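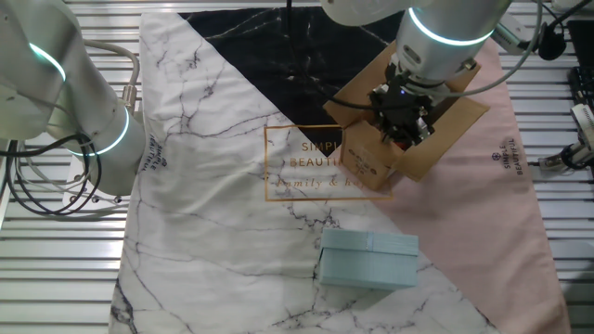
Harpreet Sawatzky
Head of Broadcast Standards, Drenmont

20 Jul 2026

Drenmont revises rules on artworks shown in regional arts programming

Drenmont, the regional broadcaster, has adopted a revised procedure for showing paintings, prints and sculpture in its news and arts output. The procedure applies to all programmes made at the Gramatstead studios and to any bought-in item transmitted before the evening schedule begins. It replaces guidance that treated artworks in the same way as other footage and left each decision to the duty editor.

Under the new rules, a work of art may not be cropped, blurred or covered in a broadcast without written approval from the standards desk. Where approval is given, an on-screen caption must state that the work has been altered. The caption must stay on screen for as long as the altered work does. Full-screen stills supplied by a museum, gallery or auction house must be shown in their original proportions, with plain borders where these do not match the broadcast picture.

The change follows an internal review of 269 arts items transmitted by the station. The review found that 36 of these had been altered in some way before transmission. In most cases the alteration was a crop made to fit a presenter graphic. In two cases part of a nude figure had been obscured, and the programme files held no record of who had asked for it.

"The previous guidance was written for news footage and did not mention paintings at all," said Harpreet Sawatzky, Head of Broadcast Standards. "Editors were applying a rule on nudity in live pictures to works that hang in public galleries. The revised text separates the two and requires a note on file whenever a work is changed."

The procedure sets out three categories. Category A covers works on permanent public display, which are to be shown unaltered at any hour. Category B covers works in temporary exhibitions or sales, which are to be shown unaltered unless the hosting venue itself applies an age limit. Category C covers works containing explicit sexual content or graphic injury, which must be referred to the standards desk before editing begins. Age and artistic period have no bearing on the category – a modern print is assessed in the same way as an old master.
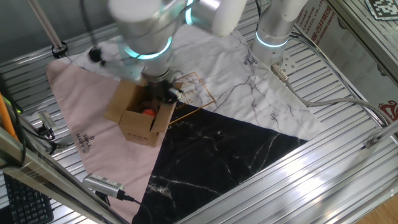 Page last changed: 20 July, 16:40

Referrals will be handled through Piltetti, the station's existing compliance software. Each entry will record the title of the work, the artist, the lender or owner, the source of the image and the name of the producer. The standards desk will reply before the item is edited or, for same-day news, before the running order is locked. If no reply has been received by then, the item may run with the work unaltered, provided it falls within Category A or B.

Training for producers, picture editors and graphics operators begins in October. A total of 50 staff will attend, in sessions at Gramatstead. Freelance staff will receive the same material in written form and must confirm that they have read it before their next booking. The training material was prepared with Oei, a consultancy that advises broadcasters on editorial compliance.

Presenters' introductions are also covered. Where an item concerns a sale, the script must make clear whether the price quoted includes the buyer's premium. Where an item concerns a disputed attribution, the script must name the party making the claim. Spoken warnings before an item are to be used for Category C only, and should describe the content in neutral terms.

Complaints from viewers about the showing or alteration of an artwork will be logged separately from general complaints. A summary will be published each year with the station's editorial report. The summary will list the number of complaints received, the category of each work and the outcome. Complainants will not be identified.

The full text of the procedure is available on request from the Drenmont press office. Items already in the station's online archive will not be re-edited, although a note will be added to any item where an artwork was altered before the new rules took effect.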